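Old towers, new favourites

I've been on a desktop computer kick since November and I'm not even a little bit sorry! There's something so satisfying about laying a case on its side, popping the panel off and seeing how somebody decided to fit it all in. I'd take an older office tower over a glass-sided gaming one any day. 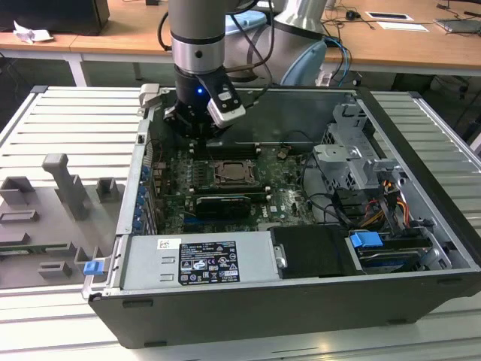
My favourite bit is the coloured latches. Blue means you're allowed to touch it, more or less, and once you've got that in your head you can have a drive out in nearly 40 seconds (my first go took 15 minutes and a lot of muttering). Cables are another story – I still take a photo before I unplug anything, and I keep the screws in an old muffin tray.

Next up is more memory, then a proper go at the dust in the fans. If you've got a good soft brush to recommend, tell me in the comments!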